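Progress report to Asadi, August

Remote-control teaching in the simulator is moving again. Meron Hailu has recorded more than 60 runs of the fruit task, and the arm now has firm opinions about apples.
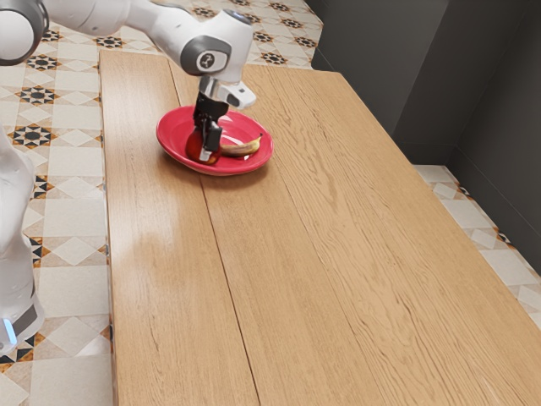

Todness Project -- Teleoperation Team

The apple grasp comes in straight down, with the banana left alone on the red plate. Bananas are next -- we are budgeting patience. We still need 10 runs with the plate moved, and a second hand controller, as requested in the last report and the one before it.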